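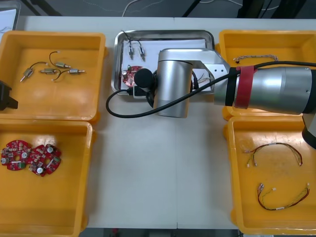 Why can't everything just go in one big box? A reader in Fidora wrote in to ask us that, and we think it is a wonderful question, so let's take our time with it!

Imagine tipping all your building bricks, crayons and marbles into a single drawer. You could still find the marble you wanted - but oh, what a lot of digging! Small parts for gadgets are just the same. Yellow bins are a big help, with little motors in one and red circuit boards in another, so your hand knows where to go.

A motor is the part that spins. It might turn a toy car's wheels or the blades of a tiny fan, and electricity reaches it through wires (those thin, bendy tails that do love to get tangled). A circuit board is flat, and it carries electricity between the small pieces fixed on top of it.

Now you try! Find 2 clean tubs and 11 small things from around the house - buttons and bottle caps are lovely - and decide which belong together. You might sort by color first, then mix them all up and sort by shape.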